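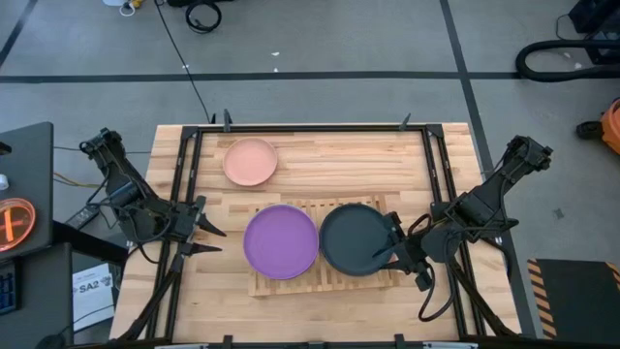 yusri_teoh wrote:
Butcher block is fine near dishes as long as you dry it the same day, is what my uncle always told me, and he had his for most of his life. So I wouldn't panic yet. What did you finish it with?

frans_j wrote:
Thanks Yusri, and good evening everybody. I should have put some words with my first post but I hit the button too early and then supper was ready. So, the long version!

I oiled it with plain mineral oil, two coats, back in November when the top was new to me. Since then it has had plates on it nearly every day, and I've started to see pale rings in the spots where a plate comes off the rack and gets set down on the wood for a minute (which turns into an hour, you know how it goes). The rack is one of those low slatted wooden ones where the plates lie flat instead of standing up. I like it a lot, it's easy on the eyes and it sits low enough that I don't knock it with my elbow. But I'm wondering whether it is the reason for my rings. Do I need to raise it up, put something under it, or change the whole way I do this? My wife would like me to say that she suggested a dish towel months ago.

dimasg wrote:
Your wife is right, I'm afraid. A folded dish towel under a low rack catches nearly all of it. Just don't leave the towel there overnight, or you'll trade rings for one big gray rectangle, and ask me how I know. I did that to a maple counter I was very fond of, and it took me a whole weekend with sandpaper to get it looking decent again.

My other thought is about laying plates flat. I know it looks nice, with the colors side by side, but a plate with a raised rim holds a little puddle if it's face up and traps the damp if it's face down. Mine go on their edges in a wire rack and they're dry by the time I've wiped the stove.

Joar Aasen wrote:
I'm going to disagree with Dimas a bit here, in a friendly way. I've used a flat slatted rack for years, ours came from a little shop called Fornero that I don't think exists anymore, and there's nothing wrong with it if you treat it as a resting place and not as a dryer. Wipe the plate first, front and back, and then lay it on the slats so that air can get underneath. Big plates that hang over the end a little are no problem either, provided they're wiped. We had 13 people here one Christmas and that rack did the whole evening's work, with my mother wiping and me carrying, and the table came out of it just fine.

What does matter is the small stuff. People are careful with dinner plates and then put the little side plate straight on the wood, because it's only a little plate. Those are the ones that made the rings at our house. Little plates get the same wipe or they get a spot on the rack with the big ones.

dimasg wrote:
If you're wiping front and back before it goes on the rack, Joar, then what is the rack for? You could put it straight in the cupboard!

Joar Aasen wrote:
Ha, well, that's a fair question and my mother used to ask it too. I'd say a wiped plate is still a bit damp at the foot ring, where the towel doesn't get in properly. Ten minutes on the slats takes care of that. And I don't like stacking them while they're damp, the colored ones especially. I had a set of Pelo plates that left faint circles on each other when I put them away too soon.

irfan.s wrote:
Coming at this from the wood side, I'd look at the finish before changing any habits. Two coats of mineral oil in November is not very much for a top that gets used every day. Frans, try this: put a few drops of water on a clean part and leave them for five minutes. If they bead up, your finish is still doing its job. If they go flat and the wood darkens, it's thirsty.

For the rings, if they're pale, that is often just the oil having gone from that spot. Wash, let it dry overnight, rub lightly with fine sandpaper going with the strips, wipe off the dust, and oil again. I do three thin coats with a night between each and then a board wax on top. The one I use is Mandagi but any food-safe beeswax paste will do. And oil the slats on the rack too, people forget them, and bare slats pass the damp right down into whatever is under them.

yusri_teoh wrote:
Seconding the wax. Though I'd skip the sandpaper until you've tried a coat of oil over the rings, Irfan - sometimes they simply disappear, and a mixed top with pale and tan strips hides a lot anyway.

irfan.s wrote:
Sure, oil first costs nothing. I do reach for the sandpaper too quickly, I've been told.

frans_j wrote:
Did the drops just now. They went flat in no time, so thirsty it is. I have half a bottle of oil left under the sink and will start tomorrow after breakfast, rack included. Towel goes under it in the meantime, and I've passed the verdict along to the other side of the kitchen, where it was received very graciously.

Does anyone know if walnut oil would be all right if the bottle runs out before the third coat?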